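Saltari handling rules

The Saltari handling rules are a set of good practice notes for robot arms that move household items, mostly dishes. First written by Oluwaseun Obi and Wing-sze Lui at Jeltham, current text dated 20 August 2019. Voluntary – no certificate, no inspection.

Scope

Tabletop work only. One arm, two-finger gripper, camera at the wrist. Knives and lidded pots are left out. Floor robots are covered by the seperate Murthy notes.

Main rules

Speed near dishes is capped at 60 millimeters per second. Fingers open fully before the approach, close only after a stop. Cables tied back from the wrist joint, checked each shift. A person stays within reach of the stop button the whole time, even for short runs.

Racks

Plates and bowls go on edge, in the dividers. Grip at the rim, never across the face. Overlapping bowls are taken front one first. 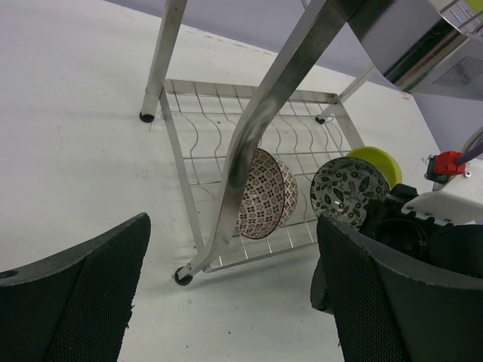 Rack feet must sit flat on the table before the arm is switched on. If a rack shifts, stop, reset, log it. Shiny metal can confuse depth readings, so the rules ask for a second look from another angle – Clive Sugden wanted this made optional, and it was droped from the April draft, then put back.

Use

Drerkard logged 1,845 runs under the rules, 994 of them with racks.

See also

Murthy notes
Gripper pad wear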